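Storing Bowls and Dishes in a Small Kitchen

Sign up for the Drurkier Home newsletter and get one household tip a week. You can unsubscribe at any time.

By Rocío Sepúlveda

Bowls take up more cabinet space than anything else in a kitchen. Plates stack flat and cups can hang, but a bowl holds mostly air. If your cabinets are full and you still can't find the one you want, start with the bowls.

Take everything out

Empty the whole cabinet onto the table. Put bowls of the same shape together, whatever their color. Shape decides whether two bowls will nest, and a tall narrow one will never sit well inside a wide shallow one. Wipe the shelf while it is bare. Warm water with a little dish soap is enough for most painted shelves. Let it dry with the doors open before anything goes back.

Set aside anything chipped. A chipped ceramic bowl can hold keys or clothespins, but it should not go back with the food dishes.

Nest in short stacks

Keep stacks low enough that you can lift out the bottom bowl with one hand holding the rest. For ceramic, that usually means four. Light plastic bowls can go higher. Put the bowl you use every day on top, even if it is not the smallest, and give it its own spot if it won't balance.

Glazed bowls scratch each other at the foot, where the clay is bare. A paper towel or a square of old T-shirt between them prevents it. Felt circles sold for the purpose do the same job and cost more.

If two plastic bowls are stuck together, set the outer one in warm water and fill the inner one with cold. Wait a few minutes and twist. Don't pry with a knife.

Add half a shelf

Most cabinet shelves are set too far apart. A wire riser or a small board on legs gives you a second level for shallow dishes. Measure the inside of the cabinet before you buy, including the hinges, which stick out farther than people expect. My own riser is from Insaurralde and is 300 mm wide, and it clears the hinge on the left side only. I keep the right side for mugs.

If you are making one, sand the edges of the board and give it two coats of a clear water-based finish. Leave it overnight between coats. Raw wood picks up rings from damp dishes, and they are hard to get out later.

Check the weight, too. A stack of heavy mixing bowls belongs on the lowest shelf or in a drawer, never above shoulder height.

Plastic that has gone dull or stained

Tomato stains come out of plastic best when they are fresh. Rub the inside with a little cooking oil first, then wash with dish soap. For older stains, make a paste of baking soda and water, leave it on for an hour and rinse. Sunlight on a windowsill fades what is left. I have tried the Ultov cleaning tablets as well and could not see a difference between those and the baking soda.

Skip scouring pads. They leave fine scratches, and the next sauce settles into them.

Colored bowls can be sorted by job. One color for raw meat and another for salad saves some thinking when you are cooking for a crowd.

Plants near the dishes

A plant in the kitchen is fine as long as it has a saucer and stays out of the splash zone of the stove. Snake plants put up with dry air and missed waterings. Water at the sink, let the pot drain, and put it back. Keep potting soil well away from open dishes, and pick off dead leaves before they drop.
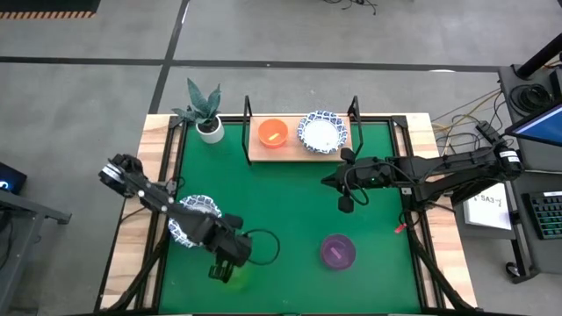
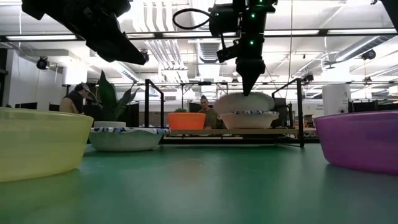
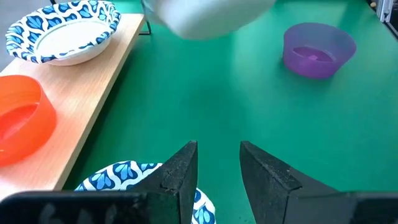
Paper and party bowls

Paper bowls should be kept dry and upside down in a closed bag. Once the sleeve is open, they pick up dust and cooking grease quickly. Push the air out and close the bag with a clothespin. Don't store them under the sink, where a small leak can ruin the whole sleeve without your noticing.

For chili or anything hot and heavy, use two together or set one on a plate. Check the package before putting any in the microwave.

Shelf liner

Ribbed liner holds dishes still but traps crumbs. Smooth liner wipes clean and lets bowls slide. I use smooth in the cabinets and ribbed in the drawers, where things move every time you pull the handle. The Drokness roll I bought in September was easy to cut with kitchen scissors. Cut it slightly short of the shelf so the edge doesn't curl up against the back wall, and wash it in the sink when you next empty the cabinet.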